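首页 > 邮件列表存档 > 公益与住房讨论组 > 2023年7月

主题:回复:关于加入 Stesley 建房助学募款计划的提议
日期:2023年7月17日

各位好:

原信看了两遍,先说结论:我不赞成现在就以讨论组的名义联署,也不赞成把大家的通讯录交给对方。下面逐段回复,原文用引号标出,没引的部分我没有意见。

> 各位组员好。Stesley 计划去年在 Jorkcombe 启动,由学生自己募款、自己动手,为低收入家庭盖房子。每名参加的学生承诺募集 2000 元,并在工地服务 72 小时。我觉得这是近几年见过的最有感染力的青年公益项目,希望我们组能够联署支持,并在秋季开学前帮他们招满第二批学生。

有感染力我承认,宣传片我也看了,配乐很好。可是“承诺募集 2000 元”这句话要拆开来看。承诺了没募到怎么办?报名表第二页底下有一行小字,说差额“由参加者家庭协商解决”。说白了就是家长垫。家里宽裕的孩子,爷爷奶奶各出一点,两天就满了;家里紧的孩子要么不报名,要么报了名背上一笔账。一个以帮助低收入家庭为名的项目,先把低收入家庭的孩子挡在外头,我看着别扭。

72 小时也一样。没有写明是在工地上的时间,还是连坐车、开会、拍照合影都算。我在别的项目里见过签到表上写满八小时、实际搬了一上午砖的。我没有说 Stesley 也这样,我只是说文件里没有任何一条能排除这种情况。

> 第一批已经有 22 名学生完成,建成的房子位于 Jorkcombe 北边,入住家庭非常满意。项目方还把室内收拾得很用心,家具都是配好的,不是给个毛坯就走。

22 名学生完成,那报名的有多少?材料里从头到尾没有这个数。完成率不给分母,等于没说。

“入住家庭非常满意”也是一样的问题。谁问的,什么时候问的,当着谁的面问的?人家刚拿到钥匙,项目方的人带着摄影师站在客厅里问满意不满意,换了我也说满意。要问就过一个冬天再问,问屋顶漏不漏,取暖一个月花多少,房贷那一部分还得动还不动。这些都要等到12月以后才看得出来。

至于家具,配了当然比不配好。不过我做过几年旧房改造的账,知道柜子桌子在整套房子的成本里占不了多少,却最容易上照片。墙里的保温、地基的排水、电线的规格,这些拍不出来,也就没人写进简报里。我更愿意看到一张验收单。 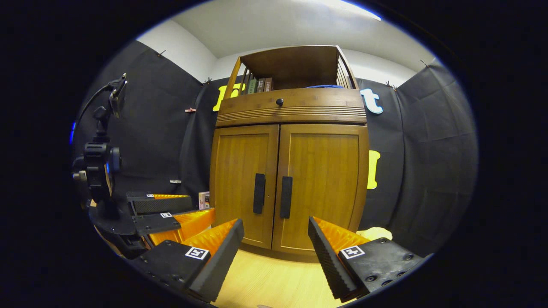 室内一角:木柜,上层搁着几本书

> 资金方面请大家放心。Cusen 公司是主要赞助方,学生每募到一笔,Cusen 就按同等金额配捐。Sultana 负责提供建材,价格低于市场价。

我恰恰在这里最不放心。

先说配捐。同等金额配捐听起来是一块变两块,可是协议摘要里写着配捐“以年度预算为上限”,上限是多少,空着。如果 Cusen 本来就打算每年拿出固定一笔钱,那学生募多募少,它出的都差不多,所谓“你捐一块我跟一块”只是一个促销的说法。捐款人有权知道自己那一块钱到底有没有带动别的钱。

再说建材。“低于市场价”,低多少?跟哪一家的市场价比?Sultana 同时还在理事会里占一个席位,这一点在网站最底下才找得到。供货方坐在决定采购的桌子边上,哪怕价格真的便宜,也应该有书面的回避记录。我写信去问过,收到的是一封感谢信,附了一张报名海报。

还有行政费用。简报里说“绝大部分善款用于建房”,“绝大部分”不是数字。我们组里做过小型机构报表的人不少,都知道培训、差旅、场地、宣传这几项怎么归类,出来的比例可以差得很远。把支出明细放出来,大家自己会看。

> 我也知道有人会说,让中学生去工地不专业。但是孩子们的收获是实实在在的,很多人说这段经历改变了他们的一生,有的还把它写进了大学申请。

孩子有收获我信。我自己年轻时也在工地上帮过忙,学会了看水平尺,也学会了少说话。但是“改变一生”是孩子对着镜头说的,我不拿它当评估。写进大学申请这件事,我反倒希望大家认真想想:如果一部分人报名图的是那一段文书,那么募款的压力、拍照的热情、对媒体报道的依赖,就都说得通了。这不是孩子的错,是设计项目的人应该预先想到的。

专业与否我另有顾虑。安全培训在手册里只有半页,写的是戴手套、穿硬底鞋、听从指挥。未成年人能不能上脚手架,能不能用电动工具,一个工长带几个学生,保险由谁买、买到什么程度,统统没有。万一出了事,联署的团体要不要担名声上的责任?我认为要。

> 最后,项目方希望每个合作团体缴纳 300 元联络费,用于印制名录和寄送简报。数目不大,我可以先垫上。

数目是不大,但是谢谢,请先别垫。一来这个口子一开,以后别的项目来了也照此办理,我们组没有账户,也没有收费的先例。二来现在谁还需要印名录?简报发邮件就行。一个自称把每分钱都花在房子上的项目,向支持它的团体收印刷费,这件事本身就值得问一句。 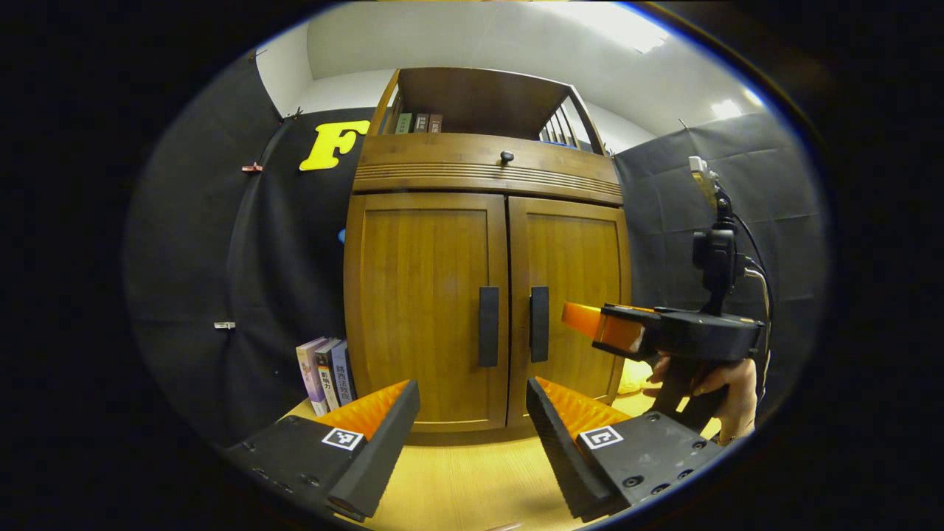 住房与社区

以上是对原信的回复,再说说我觉得可行的做法。

我不主张一口回绝。Jorkcombe 缺房子是真的,租金这几年涨成什么样大家都清楚,有人愿意动手盖总归比光开会强。只是我们组的名字虽然不值什么钱,签出去了就收不回来,所以想请项目方先书面答复以下几件事:

一、第一批报名人数、退出人数和退出原因;未募满的差额最后由谁承担。
二、Cusen 配捐的年度上限,以及去年实际配捐的金额。
三、Sultana 的供货报价,外加至少一份其他供货商的同类报价。
四、房屋验收文件,可以隐去住户信息。
五、未成年参加者的安全规定和保险单。

这些材料一个正常运转的机构手头都应该有,复印一下就能寄来。如果答复齐全,我愿意在下次讨论时改投赞成票,并且把今天这封信里说得过头的地方收回来。如果答复又是一张海报,那我的意见不变。

另外有两点程序上的事。第一,原信把“希望联署”抄送给了项目方的联络人,容易让对方以为我们已经答应了。请发信的朋友补一封说明,写清楚组内尚未表决。第二,通讯录是大家为了讨论问题才留下的,不应该拿去给任何项目招生或者募款,对方再有诚意也不行。愿意个人参加的,请自己去填表。

有人私下跟我说,我这样挑刺会让做事的人寒心。我想了想,还是要挑。前几年那个旧衣回收的项目,当初也是人人感动,也是匆匆忙忙就联了署,后来仓库租金没人付,衣服堆到发霉,催款信寄到了我们这里。那一次没有人挑刺。

表决的事建议推迟到收到答复以后。回信请直接发到列表,不要单独发给我,免得同样的话要说几遍。附件太大的话贴个链接,列表会自动退掉。

一名老组员

联系管理员 | 订阅与退订 | © 公益与住房讨论组存档 | 返回顶部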